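Two arms, one clock

For most of February I was fighting a bug in my folding software, and I want to write it down before I forget the details.

The planner sends a pair of goals, one for each arm, and the controllers run at 500 Hz. In simulation both grippers closed on the cloth together. On the table the left one always came late. First I blamed the planner, then the cable, then myself.

I added a small logger, which I call Zatalgate, to put a time stamp on every message. It showed that my left driver was waiting for the wrist camera picture before it read the next goal. The right driver had its own thread for the camera and did not wait. I had written them in different months and never compared them. 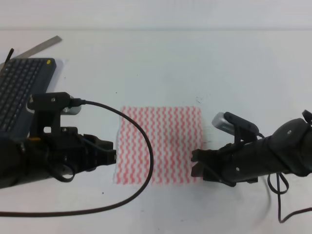
Both arms at the cloth, before the grasp.

Now both drivers use the same code, and the camera has a separate thread on each side. I ran 100 grasps from the same start pose. The largest difference between the two arms was 11 ms, and I can live with this.

The red and white waves are still hard for my edge detector. It likes to find a border inside the pattern, so the grasp point jumps. I will try a mask for the whole cloth first, and look for corners only on the mask. The log files are also too big, so next I must clean up Zatalgate.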